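Bettencourt Hall workroom gets its new colors in time for December

If you have walked past the back windows of Bettencourt Hall lately and wondered about the splash of color in there, you are in good company. The shared workroom, which has worn the same tired beige for as long as most of us can remember, has been done over in teal and blue, and people have been stopping in all week just to have a look and say hello.

The work was led by Albertina Esteves, who has sewn and mended in that room for years and who will happily tell you how the old walls made every piece of fabric look a little bit ill. She wanted a calm color behind the work and a strong one underneath it, so that a dark thread or a pale scrap would show up without anybody having to squint or carry things over to the window. It took her a good while to settle on the pair. She had sample cards propped up along her kitchen counter for most of the fall, and her family was asked for its opinion at breakfast rather more often than it liked.

"I kept going back to the teal," she said, pouring coffee for anyone who came through the door. "In the morning it looks almost gray and by four o'clock it's as green as a pond. I never got tired of it, and I tried!"

Money for the project came from a supper and a bake sale, which between them brought in $1,029 – a fine sum for a rainy evening, and one that had a lot to do with the lemon cake. There were 117 people at the supper, so a few latecomers ate standing up in the hallway and seemed perfectly cheerful about it. Karbridge, the hardware store at the bottom of the hill, knocked a bit off the price of the metal rail and the fixings, and lent a good level as well, which has since gone home.

The blue is the part that visitors want to touch. It is a deep royal blue with a slight texture, a bit like cloth under the fingers, and a length of silver aluminum rail runs along its edge with a groove along its length. Albertina is very fond of the rail. It gives the blue a clean finish, she says, and she likes the bit of shine next to all that color. 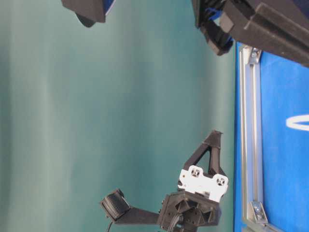
Opening hours and what comes next

The workroom is open from nine in the morning until 3 in the afternoon, and a little later when somebody is in the middle of something and Albertina has her keys with her. You are welcome to bring your own project, or to come along with nothing at all and see what other people are making. Membership for the season is $43 and can be paid at the front desk, by check or in cash.

Next on the list are the shelves by the door, which still have their old brown paint, and a better lamp for the far corner. Albertina has her eye on a soft yellow for the shelves and would like to hear what other members think before she buys a single can. Sample cards are on the front desk beside the sign-up sheet, with a pencil on a string for anyone who wants to leave a note.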